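We use cookies to remember your preferences and to see which pages people read. By continuing to browse you accept this. Manage settings | Accept

Come and Try It Yourself: Participants Wanted for the Wevell Open Day

By the Wevell Open Day Team
Wednesday, July 29, 2026

If you have ever picked up an apple, moved a cup out of the way or wiped down a kitchen table, you already have the skills we are looking for. Wevell is opening its doors for a day of hands-on robot demonstrations, and we would love to have members of the public at the tables with us, taking part from the first session to the last.

We have held smaller evenings before, mostly for friends, neighbors and the families of people who work here, and what everybody remembered afterward was the part where they got to hold something. The talks were fine (we do like a talk) but the line for the tables went down the hallway and halfway to the coats. So this time the tables are the main event, and we are asking people to sign up ahead so that everyone gets a proper turn and we can have enough chairs out.

What you would be doing

Each participant joins one session. You will sit or stand at a table with a member of our team and use a hand-held gripper to do small household jobs: picking a thing up, setting it down somewhere else, handing it over, clearing a space. The gripper opens and closes with your own hand, and a camera on it records the view as you work. Those recordings are what our robots learn from, and later in your visit you can watch one of them try the same kind of job on its own. It will be slower than you, and you are very welcome to cheer it on.

You do not need to be quick or tidy about it. People reach for things in all sorts of ways - from the side, from above, with a little pause to think - and we want to see all of them. If you drop something, just pick it up and carry on.
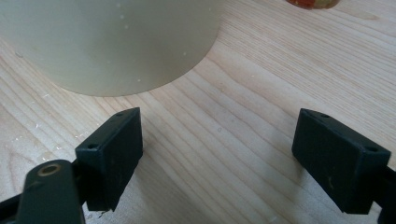

The gripper's two green fingers, open wide over a wooden tabletop.

Sessions last one hour, with a break in the middle for something to drink and a chat. Before you start, a team member will show you how to hold the gripper and let you practice for as long as you like. After your session you are free to wander around the rest of the open day, which includes the Urrego workshop, where the fingers and linkages are put together, and a short show by the Stastano group, who will be running their sorting arm all afternoon and answering questions in between.

Who can take part

We are looking for adults of every age and background. Left-handed people, please do come, as we never seem to have enough of you! If your hands get tired or stiff, tell us when you sign up and we will set you up with shorter turns and a seat at a comfortable height. The building is step-free from the parking lot to the tables. Children are welcome at the open day with a grown-up, though the recorded sessions themselves are for people 18 and over.

No technical background is needed. If you happen to have one, that is fine too, and you will probably enjoy the workshop.

What you get

There are 600 places across the day. Each participant receives a gift card as a thank-you, lunch or an afternoon snack depending on the session, and our sincere gratitude. You may also bring up to two guests along for the open day, and they don't need to register separately.

About the recordings

The camera points at the table and your work, and we ask you to leave personal papers and phones in the lockers so that they stay out of it. Your name is kept apart from your recording. You will be given a plain-language consent form to read before you begin, and you can change your mind at any point during the visit and still keep your gift card.

How to sign up

Stop by the front desk at Wevell, Room 1337, or call us on extension 3455 and ask for the open day list. Please let us know whether you would like a morning or an afternoon session, which hand you prefer to use, and anything that would make your visit easier. We will write back with your time and directions for parking. If the day fills up, we will keep your details for the next one, planned for January, unless you would like us not to.

We hope to see you there, and do wear something with sleeves you can push up.

Related

Virach and Wevell to share workshop space
Open day: getting here and where to park
A morning with the Stastano sorting arm
Now hiring: part-time table hosts for demonstration days
Inside the Urrego workshop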